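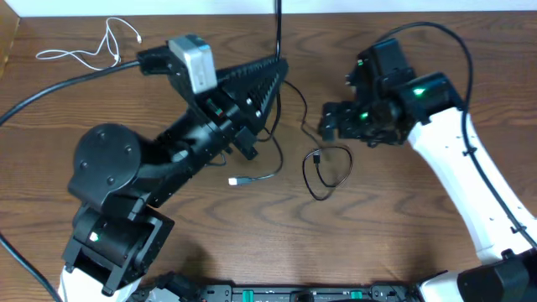

Figure 1. Work surface with loose cables: thin white coil at upper left, silver USB plug near the middle.

2. Work Surface and Cable Layout

This section was written by Lucian Avram. Wiring tests are covered by Darius Enache in Section 4.

The task was to sort and tie loose cables on a table in the Renine study room. The wood has a strong grain, and the pattern matters for the work. A thin black cable lying along a dark line of the grain is harder to pick out than a white one. Cables were therefore grouped by thickness first and by color second.

Three groups were used:
Thin, light (white cable, small connector)
Thin, dark (black cable with USB plug)
Thick, dark

Thin cables were coiled in loops 90 mm across and held with a Jano hook-and-loop tie. Ties were placed 30 mm from the connector. A shorter distance bent the cable at the plug. Thick cables were not coiled and were laid straight along the edge of the table.

Coils went into a Bomix tray with a 115 mm inner width. Two coils fit side by side only when overlapped, so later coils were made at 60 mm. The stiffer cables did not hold this size and went back to 90 mm.

2.1 Clear Area

The clear area is the part of the table top left free for sorting. Its limits were not marked with tape, as tape residue had damaged the finish on the Pîrvu desk in September. The wavy bands of the wood run across the table and were used as a rough guide for laying cables parallel. 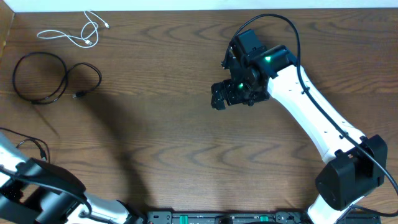
2.2 Labeling

Each tie carries a paper label with the group and the cable length in centimeters. Labels are written in pencil and face the connector end. Cables without a readable length were measured flat on the table before coiling.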